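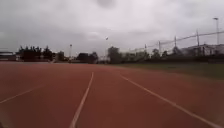

Pista de atletismo, cámara frontal. Cielo cubierto, sin sombras. Línea central y línea derecha limitan el carril de delante.

28 de febrero de 2021

Cuaderno de pruebas, robot Ronari. Comparación de dos controladores de seguimiento de carril con la misma cámara.

Objetivo de hoy: decidir si seguimos con el controlador Lusau (PID clásico sobre el error lateral) o si pasamos al Gradbridge, que es predictivo y pide más cálculo. La cámara no se cambia entre las pruebas, tampoco su altura ni su inclinación. La exposición la dejé fija en los dos casos.

Condiciones: luz difusa, muy buena para el umbral de blanco. El rojo del suelo sale bastante uniforme, un poco más oscuro cerca y más pálido hacia el fondo. La línea central se pierde poco después de la mitad de la pista. La derecha es la que mejor se ve, casi en toda su longitud. La izquierda es débil y corta, por eso la quité del ajuste y trabajo solo con las otras dos.

Serie A, Lusau. 18 pasadas en la recta. A velocidad baja va bien, el error lateral queda pequeño y el volante casi no se mueve. Cuando subo la velocidad empieza a oscilar. Bajé la ganancia derivativa y mejoró un poco, pero entonces entra tarde en la corrección. Con el filtro de 200 ms es peor todavía, lo quité.

Serie B, Gradbridge. También 18 pasadas. Más suave en todas. El ciclo de control me sale a veces demasiado largo: tengo puesto el límite en 300 ms y en dos pasadas lo superó, el robot se paró como debe. Sospecho del registro de imágenes, que escribe en la misma tarjeta. Hay que repetir con el registro apagado antes de culpar al controlador.

Detección: el programa de Tomaszewski ajusta las rectas y calcula el punto de fuga. Tuve que recortar la parte de arriba de la imagen porque los edificios claros del fondo daban candidatos falsos, y la valla de la derecha también, con su borde inclinado. Con el recorte desaparecen casi todos. Nota: hay una mancha gris borrosa arriba en el centro de la imagen. Queda fuera del recorte y no afecta al ajuste, pero mirar la lente.

Guardé 1000 imágenes de cada serie, en la carpeta de siempre. Los parámetros están en el fichero junto a ellas, el de Lusau con los dos valores de la derivativa.

De momento prefiero Gradbridge, con la reserva del tiempo de ciclo. En curva no he probado ninguno de los dos.

Pendiente:
repetir serie B sin registro
limpiar la lente y comparar
probar con sol, las sombras van a molestar al umbral
preguntar si se puede usar la pista en agosto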